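I caught Lihua Cao at the Wistham workshop on a Tuesday morning, halfway through a coffee and already talking. She looks after the two-armed cell there, and I'd asked how a normal day with it starts.

"Cables," she said. "Always cables first!" She moves each arm slowly through its whole reach and watches the loop over the gripper – if it pulls tight anywhere, she gives it more slack and goes again.

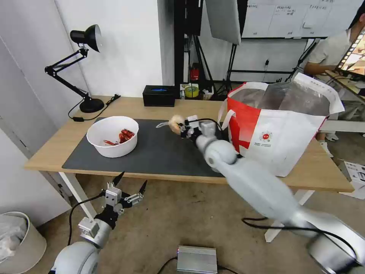

Then come the fingertips. She wipes them down, checks the bracket screws and opens and closes each gripper a few times, listening. "You get to know the sound," she told me (I couldn't hear a thing, but I nodded). Her log was up to 441 entries when I visited, and 178 of them are about screws.

I asked what she'd change. "Longer cables," she said, and went off to find Aba Aryee, who had borrowed her hex keys.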